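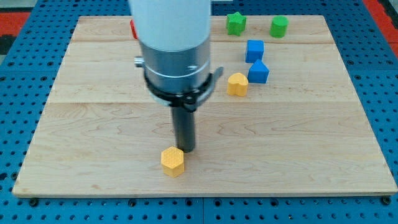
Maple board, glued from several planks. Two of the joints show as faint lines along the grain.

Seasonal movement in glued-up panels, part 2

The first part of this series covered moisture content and how to measure it. This part covers what a panel does with that moisture once it is glued, finished and put to use in a house that is heated in winter and left open in summer.

Wood moves across the grain and hardly at all along it. For most furniture work, lengthwise movement can be ignored. Across the grain, the amount depends on species, on how the board was sawn, and on the change in moisture content. Flatsawn stock moves more than quartersawn stock of the same species. In hard maple the difference is large enough that I mark each board on the end before it goes in the rack.

The panel I have been tracking is a flatsawn maple top, 700 mm wide, glued with ordinary yellow glue and no biscuits or dowels. I scribed a pair of fine lines 387 mm apart on the underside, across the grain, and I read the distance between them with a long vernier. Measuring between scribed lines takes the edges out of the problem. Edges get sanded, dented and rounded over, and they make a poor reference.

Readings are taken at 7 a.m., before the heat comes up. The meter is a Relunent pin type with the species correction set for maple. I take the moisture reading at the same spot on the underside each time, and I write down the shop humidity next to it. Humidity leads and the panel follows. With an oil finish the lag is short. With a film finish on both faces it is long enough that a single wet weekend does not show up in the numbers.

Finish both faces. This is repeated in every book and still skipped, usually on the underside of tabletops. A panel sealed on one face takes up and gives off moisture unevenly, and it cups. A second coat on the show face will not correct this.

Theophilus Baidoo wrote in after part 1 to ask whether alternating the growth rings up and down is worth the trouble. My position is that it depends on how the top is held. If the top is fastened to a stiff apron with slotted screws or buttons, I ignore the rings and arrange the boards for appearance and grain direction, which makes planing easier. If the panel is loose, as with a cutting board, alternating gives a slight washboard in place of one wide curve. The washboard is easier to flatten. Wide boards show the effect more than narrow ones.

On fasteners: a slot has to run across the grain of the top, and the screw should start in the middle of it if the top is installed in a middling season. In June I set the screws toward the outer end, since the top is near its widest and will mostly be shrinking from there. Buttons in a groove need a gap behind the tongue for the same purpose.

Breadboard ends get their own post. The short version is to glue the center only and peg the rest through elongated holes in the tenons.

Next time I will post the readings as a plain table, with the humidity column included.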